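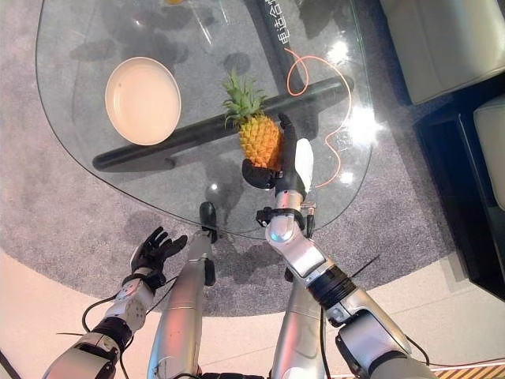 How much should a small outfit set aside for a first robot with hands?
Twice what you think the robot costs, and then keep a bit back for the boring stuff. I'm talking spares, floor tape, chargers, insurance, somebody's time.

1/ Right, thread. Mio Nomura asked me to write down how we've been planning the Pletcombe budget and it got too long for one post. It's all about buying kit, so mute me if that's not your thing!

2/ First thing: hands are priced separately. I keep seeing people get a quote for the body, cheer, and then find the fingers on page four. Our Gedix quote had the pair on their own line, with a spare fingertip set at £35 a go. I've put down 12 of those. Larysa Symonenko reckons I'm being mean and should double it.

3/ Second thing: pay for the wrist view. A head camera is lovely until the hand gets in the way of whatever it's holding, and then you're guessing. I'd cut nearly anything else before I cut that line.
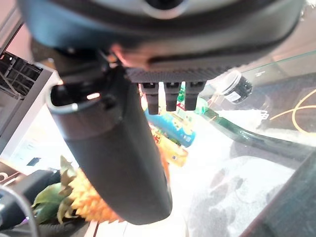 4/ Test objects. Please give them a line of their own, however silly it looks on the spreadsheet. Bottles, cans, little tubs, a plate, fruit. Things with an awkward shape are worth more to you than a box of neat cubes (I got this wrong last time and bought a LOT of cubes).

5/ A pineapple is my favourite thing to ask for in a supplier demo. Spiky at one end, lumpy all over, and fingers have to settle somewhere sensible. Ask to see it held from more than one angle, and ask for the clip afterwards so you can show whoever signs the cheque.
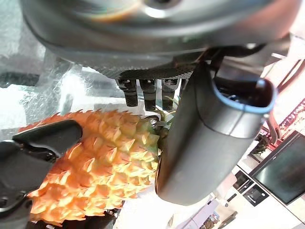 6/ Service contracts. Sasaki wanted £2000 a year, Pedell wanted less but you post the hand off yourself and wait. We've pencilled in Sasaki. Masaru Kobori did the sums on lost time and I couldn't argue, though I did try.

7/ The room! Look at the floor, the furniture and where the cables go before you sign anything. Glass tables are a good hard test for cameras, what with the shine and seeing the carpet straight through them, so if your real job has glass in it, put glass in the trial too.

8/ And ask if two hands on one object is in the price or a software extra. It was an extra for us, on one quote out of the lot. Emiko Wada spotted it, I'd have sailed right past. 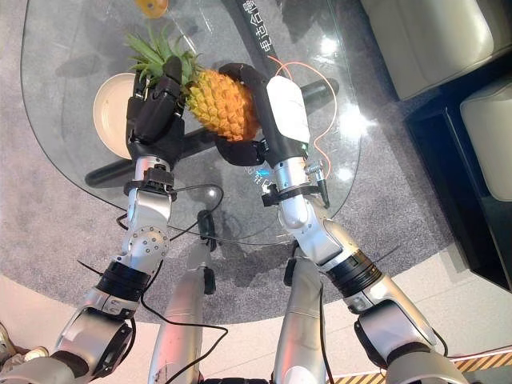
9/ Timing - we want the order in by June, so the quotes need to hold till then. Get that in writing. Mitsuko Onishi has a template email for it and says I can share, so shout if you want a copy.

10/ Spreadsheet with our headings (no prices, sorry) going up once I've tidied the tabs. Might be a few days, they're a right mess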